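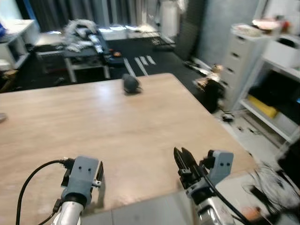

4.2 Head-camera view and gripper comparison

Figure 4. View from the head camera before a trial on the oak-grain table. Both grippers are at the near side of the table; the dark grey test object lies towards the far edge.

The second set of trials compared two controllers and two finger settings on the same two-armed platform. The arms, wrists and gripper housings were left as described in Section 3. The only input to the controllers, apart from joint positions and finger opening, was the head camera. Wrist cameras were left out of this set so that the effect of the finger setting could be read without a second change in the input.

Figure 4 gives the view on which both controllers act. Two features of it matter for what follows. First, the grippers enter from the bottom of the image, and at the start of a trial there is a wide stretch of bare table between the fingers and the object. The controller must therefore cover most of the approach with the object small in view. Second, the fingers are black and the object is dark grey. Against the pale wood both stand out well, but against each other they do not, and the contrast between them drops as the gap closes. We return to this in Section 4.4.

The object has a soft-looking, slightly fuzzy or rubbery surface and is roughly the size of a fist. It was chosen from the Runby set, which we used in the April trials as well, as the item on which the two finger settings had differed most. It has no flat faces, so small errors in wrist angle are not corrected by the object turning to sit square between the fingers. An error of the same size on a box-shaped item was often taken up by the contact itself.

The two controllers are referred to as Irkolen and Jugah. Irkolen is a position controller with a fixed closing speed; it plans the whole approach from the first image and updates the target point only when the object estimate moves by more than a set limit. Jugah updates the target at every image and slows the hand as the estimated distance falls. Both use the same object detector, with the same weights. The detector was trained on images from the Komthorpe site, where the tables are darker, and was not trained again for the present room.

The finger settings are called narrow and wide. In the narrow setting the fingers start only slightly open and are opened further during the approach. In the wide setting they are fully open before the arm moves. The narrow setting hides less of the table from the head camera; the wide setting leaves more room for error on arrival. The setting was changed in software and no part was removed or refitted between blocks.

Each of the 4 pairings of controller and finger setting was run for 200 trials, split evenly between the left and right arms. Object positions were taken from a grid of 16 points marked in the software and projected on to the table plane. The order of the points was shuffled within each block. A trial was counted as a success if the object was lifted clear of the table, held, and set down without being dropped. A trial in which the fingers touched the object and pushed it away was counted as a failure even if a later attempt in the same trial would have reached it.

4.3 Room and background

We did not screen off the room. The view takes in shelving, drawers, a bench with a pile of fabric items, loose cables on the floor and strips of white tape on the black flooring behind the table. Earlier work on table-top grasping, including our own first test rig from 2011, used a plain backdrop, and the results did not carry over well to rooms in daily use. The background was allowed to change between blocks but not within one.

The detector is run on a crop that follows the table edge. As the far edge runs at a slant across the image, a plain upright crop would either lose part of the table or let in part of the floor. We used a four-sided mask instead, drawn by hand once for each camera pose. The mask was checked on Jun 9, 2022, after the head had been taken off for repair, and had to be drawn again. Trials recorded between the refitting and the check were thrown away.

4.4 Results and sources of error

With Irkolen, the wide setting did better than the narrow one at nearly every grid point. Most of the failures in the narrow setting were early contacts: one finger met the object before the hand was in line, and the object was pushed towards the far edge. With Jugah the gap between the settings was much smaller. The slower final approach gave the fingers time to open, and the constant updates corrected part of the sideways error.

Jugah had a fault of its own. In the last part of the approach the detector at times took the tip of a finger as part of the object, the two being close in shade. The estimated centre then moved towards the finger, and the controller followed it. The effect was stronger in the wide setting, where a finger lies nearer to the line between camera and object – and stronger on the right arm than on the left. We have not found the cause of the difference between the arms. Swapping the gripper housings did not remove it, which points to the camera angle or to the arm calibration.

A simple remedy was tried on the right arm only. The finger region was worked out from the joint positions and masked before detection. This removed most of the false shifts but made the object estimate less steady when the mask covered more than half of the object. For the trials in Section 5 we therefore keep the last good estimate once that limit is passed, and close the fingers without further updates.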